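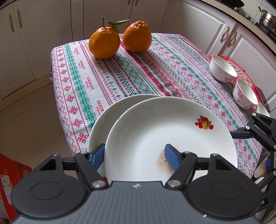
Table with a patterned cloth and two oranges.

Progress report to the Clalier Fund
Hanrahan Dental Assisting Program, Durnby campus
Mar 30, 2022
Prepared by Gearóid Mac Giolla, program coordinator

Period covered

This report covers the work done since our December report. It follows the order of the headings in the grant agreement. The budget sheet is attached separately.

Enrollment and attendance

The spring group is full. Two students moved from the day section to the evening section in the first month because of work schedules, and both are keeping up. One student withdrew for family reasons and has asked to hold a place for the fall. We have agreed to that and did not fill the seat, as the group was already past the infection control unit.

Attendance in the evening section has been better than last year. The day section has had more late arrivals, mostly on mornings when the Undska bus is delayed. We moved the first lab check from the start of class to the half hour, and the instructors would like to keep it there.

Curriculum

The radiography unit was rewritten over the winter. The old version had students reading for most of a month before they placed a sensor on a manikin. They now start on the manikin in the first week and read alongside it. Written scores on the first test were close to last year's. Practical scores were higher, mainly on bitewings. The instructors still want more time on patient positioning, and we will add a lab session for that in the fall.

The chairside unit has not changed except for instrument transfer, which is now taught for left-handed operators as well. This came out of comments from the Durnby offices that take our students.

We did not finish the new workbook on dental records. The draft covers charting and consent forms but not insurance claims. The instructor writing it was needed in the lab, and we should have planned for that. The claims chapter is now due before the fall group starts.

Clinical placements

Students have completed 894 placement hours so far in this period. Each student needs 200 hours to finish. We have seven partner offices, the same number as in December. One of them closed to students for part of the winter while it was short of hygienists, and its students were moved to the Undska office. That added travel time for them, and we paid the mileage from the placement line.

Supervisor evaluations came in on time from all but one office. The most common positive comment was on tray setup. The most common concern was that students wait to be told what to do between patients. We have raised this in class and added it to the weekly self-review sheet.

Equipment

The second autoclave was delivered and installed. It needed a dedicated circuit, and the electrician's bill was higher than the quote. The difference was covered by the program's own funds and is not charged to the grant. The replacement sensors have been ordered but have not arrived. We are still sharing one set between sections, so the day group has to clear the lab promptly.

Budget

Spending is in line with the plan apart from two lines. Travel is over for the reason given under placements. Printing is under because the workbook is not done. We ask for permission to move the unspent printing money to travel for this period only, and we will restore it in the next one.

Next period

Finish the claims chapter of the workbook.
Install the sensors and retire the old set.
Sign a placement agreement with one more office, preferably on the Durnby side of the river.
Complete placement hours for the spring group and send the final evaluations to the Fund.

Questions on the budget sheet can be sent to me at the program office.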